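Section 4: Setting up your kart for a wet session

I wrote the first three sections of this guide for people who had just picked up a Hustex chassis and needed to get it rolling. By now you should have the seat bolted in, the brakes bled and a few dry laps behind you. So now it rains. It always rains at Brisport in November, and if you leave the kart on its dry settings you'll be a passenger by the second corner (I have been that passenger, many times).

Give yourself a good hour the first time. It gets quicker.

Before you start

You'll need your wet tires on their own rims, a tire gauge that reads low pressures properly, a tape measure, the hex keys from the Hustex tool roll and a notebook. Write down every dry setting before you touch anything. I skipped this once and spent a whole sunny morning trying to remember where my front hubs had been.

Caution: Engine off and fully cooled, kart on the stand, stand on level ground. Don't work with the kart propped on a tire.

4.1 Front end

1. Loosen both front hubs and add spacers on the inside until each wheel sits as far out as the stub axle safely allows. A wide front bites harder on a slick track.

2. Check that the axle nut is fully threaded on each side. If you can't see thread past the nut, take a spacer back out.

3. Raise the caster one step at a time. The steering will feel heavy in your hands and that's fine, you want the inside rear wheel to lift.

4. Set a little toe-out. Measure at the front and the back of the rims, with the steering held straight. Lock the tie rods and measure again, as they love to creep while you're tightening them.

Note: The wheelbase on the long Hustex frame is 1039 mm. If you measure something different between one side and the other, stop here and go back to Section 2, your front end isn't square and no rain setting is going to fix it.

4.2 Rear end

5. Bring the rear hubs in. I start with 13 mm per side from my dry position and go from there.

6. Spin each wheel by hand and check that the tire clears the bumper, the chain guard and the brake caliper. Wets are a different shape from slicks and they will find the one thing you forgot!

7. Fit one extra tooth on the rear sprocket if your class rules let you. Realign the chain afterward.

Caution: Torque the hub bolts in two passes. A hub that slides on a wet axle will take the chain with it.

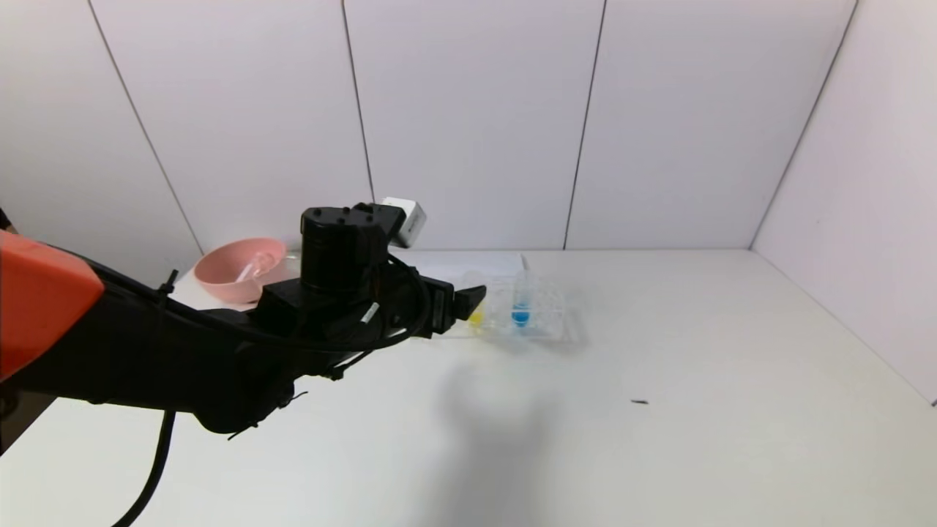

Rennie's Paddock Notes
Written by the site editor, club racer and part-time kart mechanic
Updated May 2025

4.3 Tires, carb and airbox

8. Set your pressures higher than in the dry. Exactly how high depends on the tire, so start from the maker's sheet. If there's standing water, go up again.

9. Turn the airbox so the intakes face away from the spray, and fit the rain cover. Tape over the gap if yours fits as badly as mine.

10. Check the main jet. I run a 166 on the Nyaga carb in the dry and usually leave it alone in the rain unless the temperature really drops.

11. Spray the plug cap and the connectors with a water repellent. Keep it well away from the brake disc, please.

4.4 First laps

12. Go out early and take it easy for two laps. Stay off the usual line, where all the rubber is, and try going around the outside of the slow corners. It feels silly and it's so much faster.

13. Come in, check the pressures while they're hot and write them down next to your lap times.

If the front pushes on, add caster before you do anything else. If the rear steps out, move the hubs out a little. One change per run!

Note: Mudetska wets wear out very fast on a drying track. If you see a dry line forming, drive through the puddles on the straights to cool them. Slicks and dry settings are covered in Section 5.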